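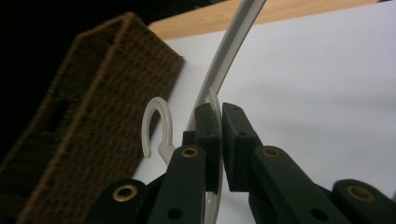 4. Recording hanger demonstrations

This section covers the hanger task from the Norkholm collection protocol. Read section 3 (mounting and clock check) first. If you are adding new objects to the set, see section 7 instead.

The hanger task is in the protocol for one reason. In the Doserton comparison, policies trained only on boxes, cups and other solid items did poorly on thin, open shapes. Adding hanger episodes to the training set closed most of that gap, but only when the grasp point was varied on purpose. Episodes where every operator took the hanger at the same spot gave almost no gain. The steps below are written to keep that variation in the data without letting poor grasps through.

4.1 Before you start

1. Check that both finger pads are screwed down firmly. A pad that rocks will change the grip width reading by up to 2 mm.

2. Open and close the jaws fully a few times. The linkage should move freely and both fingers should arrive together. If one side lags, go to section 9.

3. Wipe the pads with a dry cloth. Do not use spray cleaner.

4. Start a new session and choose "hanger" from the task list. The session name is filled in for you. Leave it as it is, as the Cliven upload tool sorts by this name.

Note: plastic hangers only. Wire hangers slip between the pads, and felt-covered ones leave fibres on them.

4.2 Setting out the objects

5. Put one hanger within easy reach, with clear space around it for the jaws to open.

6. Place the basket beside it. A woven basket is preferred because its texture gives the tracking something to hold on to when the rest of the background is plain.

7. Change the angle of the basket between episodes. Small turns are enough.

Caution: keep the hook of the hanger clear of the basket weave and of any handle opening. A caught hook can pull the hanger out of the jaws, and the sudden jerk spoils the motion trace for the whole episode.

4.3 Making the grasp

8. Hold the gripper still for a moment with the jaws open. The software uses this pause to find the start of the episode.

9. Move in at a steady pace and bring one pad to each side of the narrow body of the hanger. Good grasp points are near the stem of the hook or anywhere along either arm. Use a different one each time.

10. Close until the hanger is held, then stop squeezing. A thin strip of plastic showing between the pads is normal. Forcing the jaws further bends the hanger and gives a false width.

11. Lift, carry and release as shown on the task card. Keep the motion smooth, but do not slow down so much that it stops looking natural – very slow episodes were the largest single cause of rejection in the first round.

12. After release, open the jaws fully and hold still again before pressing stop.

Note: a failed grasp is still useful. Mark it "miss" and carry on. Do not delete it. The Cheema filter was trained on misses as well as clean grasps and needs a supply of both.

4.4 How many to record

A full hanger set is 300 episodes per site. These can be spread over several sessions, and a session can be stopped at any point without losing what has been saved. Change operator at least once in each set if you can.

The pooled set used for the published result held 2,209 episodes before filtering and almost 2,000 after it. Your own rejection rate may be higher at first. If it stays high after the second session, play back a few rejected episodes and look for these causes:

- no still pause at the start or end
- hook touching the basket during the lift
- hand or sleeve across the lens
- jaws closed past the point of contact

4.5 Finishing a session

13. Press "close session" and wait for the light on the recorder to go steady. Do not unplug the cable while it is blinking.

14. Add a line to the session notes if anything was changed part way through, such as a new pair of pads or a different hanger.

15. Upload the same day where possible. Uploads sent on a Sunday are held in the queue until the next working morning.

Continue to section 5 for the folding task, or to section 8 for checking and labelling.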